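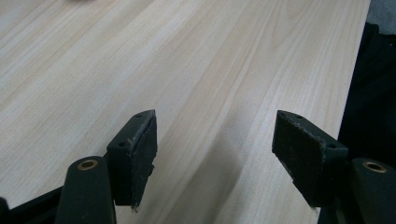
Photo: Trevor Lévesque

Gauthier makes table tops and shelving at its Ballano site, and on Monday our group of 10 was shown round the finishing hall. The tour began at 7.30, in time for the shift change.

Two years ago every board was lifted and turned by hand. The hall now has four robot cells from Stiner. Their grippers have black fingers with dark grey rubbery pads, and the pads on the one we stood beside were frayed at the edges. Changing pads is a job for the operators, who used to send for a fitter.

The hall employs 44 people, down from 60. We were told the difference was retirements and moves to the Fonel warehouse. One woman who had sanded for years now runs two cells and checks grain and finish by eye. She said her shoulders were better but the day felt longer, and she missed talking to the person across the bench.

Training takes 30 hours, all in paid time. Night staff have asked for a second trainer and are still waiting.

We finished in the canteen, where the soup was good. The next visit is in September and places go through the branch office.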